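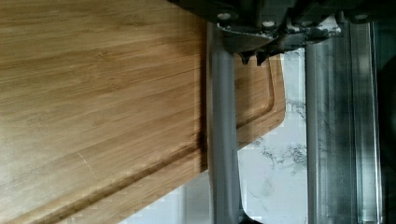

Wrist camera view, bamboo board on the marble counter, finger over the right end of the board.

Re: [gripper-users] Bondolard fingers vs. Jekitz fingers on flat items

On the Skullville list someone wrote:
> We have been running the Jekitz fingers on cups and boxes with no
> trouble. Flat items are another matter. Has anyone tried the long
> Bondolard fingers on trays or cutting boards? Also, does the wrist
> camera still see enough of the object with the long ones on?

We tried both sets in March, same arm, same controller settings, 394 grasps in all. The test items were trays, a baking sheet and a bamboo cutting board with a juice groove.

The Bondolard set did better on the board. The extra length lets you come in over one end and keep the housing higher up. With the Jekitz set we had to go so low that the arm stopped on the force limit 30 times. On the trays I could not find a difference worth reporting.

About the camera: the fingers run from the housing down to the bottom of the image, so you lose some of the right side. In the attached view you still get the groove, the rounded corner and most of the grain, and that was enough for our pose estimate. The counter was harder. White marble with gray veining gave us false edges next to the fingers until we masked that strip out.

Two things to check before you swap:

Redo the hand-eye calibration. The old one from the short fingers put us off to one side every time.

Lower the closing speed. We left it at the default of 1000 for the first batch and the board turned in the grip.

I have the logs for the Gondal controller too but have not gone through them yet. If you want them, write to me off list and say which firmware you are on. Ours is build 1469.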